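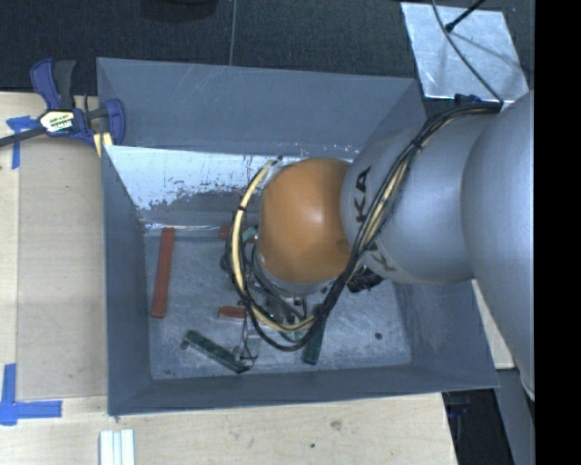
*Bin and arm, seen from above.*

# Boat club winter meeting – minutes

Monday, February 26, 2018, upstairs room at the marina

Taken by me, Jennylyn, again, so please forgive the typing. There: Rosângela Cavalcanti (running things), Miroslava Tkachuk, Alcides Macedo, Kátia Camargo, me, and a few folks who came in during the trailer talk and didn't sign the sheet. If that was you, tell me and I'll add you.

**Last minutes.** Approved, with one fix. I wrote that Alcides wanted to sell the old dinghy. He wants to *keep* the old dinghy. Sorry, Alcides!

**Bottom paint.** This took most of the night. Miroslava hauled her boat in the fall and found the old ablative coming off in sheets along the waterline, right down to the barrier coat in places. She's going to sand it all back and start over. Alcides thinks she could feather the edges and get one more season out of it (he's done that on his for years, and it does look like it). We went back and forth on hard paint or soft. I'm for soft, my boat sits on the mooring and I hate sanding, but Kátia trailers hers and says hard holds up better on the bunks.

Kátia got a price from Dalletti for a group order. It comes to about $900 if we all go in on the same paint, in black or blue only. Miroslava wants red and will buy her own. Rosângela asked for names and gallons by email before she calls them back.

**Sander.** The club sander is still at Medeiros getting a new pad. Three people want it the same weekend, so Rosângela will make a sign-up page. Please empty the dust bag when you're done with it – I got a full one last year, all over my truck.

**Haul-out ramp.** The lower end is slick again. Alcides will scrub it on a low tide and would love a second pair of hands. I said I'd come if it's not raining.

**Shore power.** The outlet by slip 16 keeps tripping. Kátia thinks it's somebody's heater and Miroslava thinks it's the outlet. Left with the marina office. Don't use it until they've been out to look.

**July cruise.** Same anchorage as last time, or the one past the point? We had a show of hands and it was a tie, so it's on the list for next time. Kátia will check how much water there is past the point, as Rosângela draws the most and doesn't want to sit in the mud overnight.

**Other stuff.** Dues are still $20. Alcides has a spare anchor, free, you haul it.

We quit when the coffee ran out. Next meeting is same room, same time, and Miroslava is bringing her paint chips.

– Jennylyn Sison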